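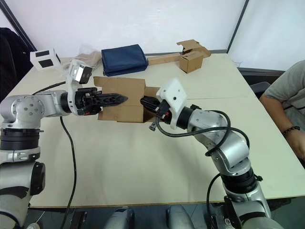 Efthymia Sotiropoulos
Responsable de atención al cliente, Guardamuebles Bumalo

Preguntas frecuentes sobre el alquiler de trasteros

Actualizado el 2 nov. 2019

Contratación

¿Cuánto tiempo mínimo tengo que alquilar?
Un mes natural. A partir de ahí el contrato se renueva solo, mes a mes, hasta que usted avise de la baja. El aviso se da con quince días de antelación, por correo electrónico o en el mostrador de cualquiera de nuestros centros.

¿Qué documentos hacen falta?
DNI, NIE o pasaporte en vigor y un número de cuenta para la domiciliación. Las empresas deben aportar además el CIF y la escritura de poderes de quien firma. No pedimos nómina ni aval.

¿Hay que dejar fianza?
Sí, una mensualidad. Se devuelve por transferencia en los diez días siguientes a la entrega del trastero, una vez comprobado que está vacío y barrido.

¿Puedo cambiar de tamaño a mitad de contrato?
Sí, siempre que haya disponibilidad en el mismo centro. El cambio no tiene coste administrativo. Si el nuevo trastero es más caro, la diferencia se prorratea por días. El traslado de las cosas corre por cuenta del cliente.

Centros y horarios

¿Dónde están los centros?
Tenemos dos: Gamora, junto a la estación de mercancías, y Skarasby, en el polígono norte. Gamora solo tiene trasteros pequeños y medianos. Los módulos grandes y las plazas para remolque están en Skarasby.

¿Puedo entrar a cualquier hora?
El acceso con código funciona todos los días de 6:00 a 23:00. El mostrador atiende de lunes a viernes de 9:00 a 14:00 y de 16:00 a 19:00, y los sábados solo por la mañana. En festivos locales el mostrador cierra, pero el código sigue activo.

¿Puede entrar otra persona en mi nombre?
Sí. Puede autorizar hasta a 2 personas, cada una con su propio código. Las altas y bajas de autorizados se hacen por escrito. Por teléfono no las tramitamos.

Embalaje

¿Venden cajas?
Sí, en los dos mostradores. Son cajas de cartón de la marca Ghoneim, en tres medidas, y se venden sueltas o en lotes. También hay cinta, papel y fundas de colchón. Las cajas sin usar se pueden devolver con el tique durante un mes.

¿Cómo conviene cerrar las cajas?
Con una tira de cinta a lo largo de la unión y otra cruzada en el fondo. Ponga los libros en cajas pequeñas y la ropa en las grandes. Escriba el contenido en un lateral, a la altura de los ojos una vez apilada. Las cajas a medio llenar se hunden con el peso de las de arriba, así que rellene el hueco con papel o con textiles.

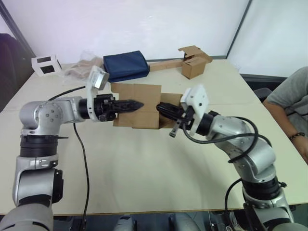 Dos brazos sobre la mesa de color claro.

¿Puedo guardar electrodomésticos?
Sí, limpios y secos. La nevera y la lavadora deben quedar con la puerta entreabierta. Vacíe el agua de los tubos de la lavadora antes de traerla y descongele el congelador al menos un día antes.

¿Qué no se puede guardar?
Alimentos perecederos, animales, plantas, combustible, bombonas de gas, pinturas con disolvente, pirotecnia, armas y dinero en efectivo. Las motos se admiten con el depósito vacío y la batería desconectada.

Seguro y pagos

¿Está incluido el seguro?
El precio incluye una cobertura de 1000 euros por incendio, robo con fuerza y daños por agua. Puede ampliarla a 3000 euros con un suplemento mensual. Para valores superiores necesitará una póliza propia y una copia para nuestro archivo. Las humedades debidas a objetos guardados mojados quedan excluidas.

¿Hay descuento por pago anual?
Sí. El trastero mediano de Skarasby, pagado por adelantado, cuesta 1560 euros al año, IVA incluido. Si se marcha antes, le devolvemos los meses completos no consumidos, recalculados a la tarifa mensual.

¿Qué pasa si me devuelven un recibo?
Le avisamos por correo y tiene siete días para abonarlo con tarjeta o en el mostrador. Pasado ese plazo se bloquea el código de acceso hasta que se regularice el pago.

He perdido el candado o la llave, ¿qué hago?
Pase por el mostrador con su documento de identidad. Cortamos el candado en su presencia y puede comprar otro allí mismo. No guardamos copia de ninguna llave.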